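Small belt, big table: a morning at the Monbridge packing room

I got to the Monbridge workshop just after 7, which is early for me, and Yasaman Shahbazi had already put the kettle on and was rolling up the end of a roll of brown paper as long as she is tall.
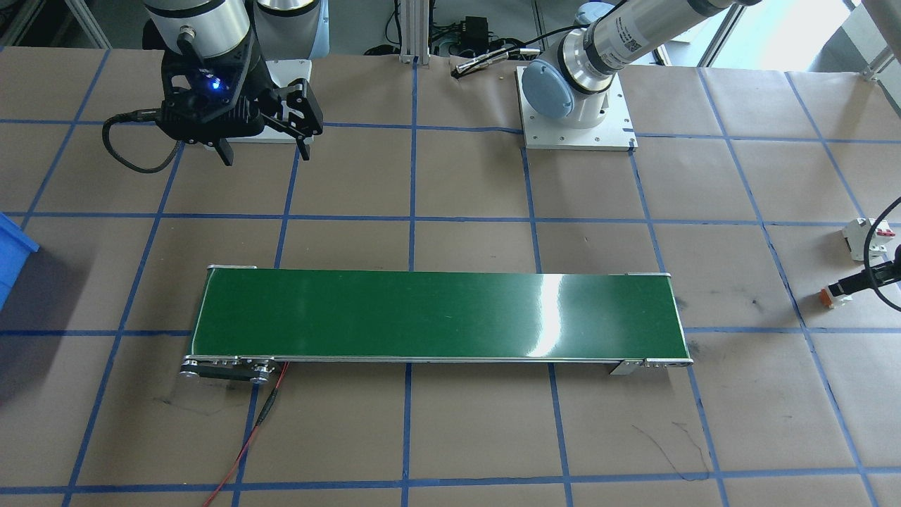
She'd told me over the phone that the new sorting bench was "nearly there", and I have heard those words from enough people with half-built kitchens to be wary of them. But the room really has come along since I wrote about it in April. Back then it was a bare concrete floor, a stack of flat-packed shelving and a very patient electrician. Now there's a proper layout, the lights work, and you can walk from the roller door to the tea corner without stepping over anything.

For anyone who missed the first story, Monbridge is the old joinery behind the rail yards, and it's being turned into a shared packing room for small local makers. The idea came from Yasaman, who ran a spice and tea business called Kando out of her garage for years and got sick of doing every order by hand on an ironing board (her words, and she still has the ironing board). She and her business partner Nazanin Rezaei signed the lease last winter. They've got 3 makers signed up so far and room for a few more, and the plan is that everyone pays by the hour and packs their own goods.

The centrepiece is a little belt conveyor with a dark green belt, and I'll admit I got a bit attached to it. It's the sort of thing you'd expect to see in a much bigger place, shrunk down to sit on a table. Nazanin found it through Karnel, a second-hand equipment dealer two suburbs over, and paid $461 for it, delivered. She'd budgeted a fair bit more than that and was still pleased with herself when I spoke to her, and fair enough! The fellow at Karnel threw in a spare belt as well, so she took him a box of cardamom tea.

The table has been covered in brown paper and marked out in squares with blue tape, and I asked about that because I love a grid. Yasaman explained that every square will get a job. Tins waiting for labels go in one lot, finished ones in another, and so on down the line, and whoever has the room next can peel the whole thing up and lay out their own. She tried drawing the lines on in marker first and hated how it looked. Tape is easier to shift when you change your mind, and she changes her mind a lot, according to Nazanin, who was laughing from the other side of the room at the time.

"I moved one row of squares before breakfast and I'm going to move it back before lunch," Yasaman told me. "You have to stand at it for a while. You can't work it out on a drawing."

The first proper user will be Aquino, the bath salts people from the Saturday-style markets by the river — the ones with the lemon myrtle jars that sell out before I've found a park. They're booked for a half-day to begin with and want to see how their jars go on the belt at the slowest setting. Glass makes everyone nervous. Nazanin has been practising at home with empty jam jars and a tea towel, pulling the towel along her kitchen bench, and says she's learnt a surprising amount from it. Wide jars are fine. Tall skinny ones want to topple, so those may end up being packed by hand at the other bench.

There's still plenty on the list. The wiring needs a tidy-up and a sign-off before the room opens, the hand basin has been ordered in the wrong colour (nobody's fault, and I think the green looks nice), and the shelving along the back wall is waiting on brackets. They'd also like some decent stools. If you've got a couple of solid ones at workbench height and you're sick of looking at them, Yasaman would love to hear from you.

Hourly rates haven't been locked in yet, but she's hoping to have a morning rate and an evening rate, with the evening one cheaper, seeing as most of the makers she knows have day jobs or little kids or both. There'll be a short induction for anyone using the bench, which she says will take 20 minutes and will mostly be her telling people to tie their hair back and keep their sleeves out of the pulleys.

I stayed for a second cup of tea and got roped into holding the other end of the paper roll while it was trimmed, and I came home with blue tape stuck to my elbow and a bag of Kando's orange blend. My neighbour makes candles in a laundry the size of a cupboard, so I've already passed on the details.

If you'd like to put your name down, or you just want a sticky beak, the side door is open most mornings until noon. Knock loudly, as the radio's usually on, and park on the street side because the driveway is kept clear for deliveries.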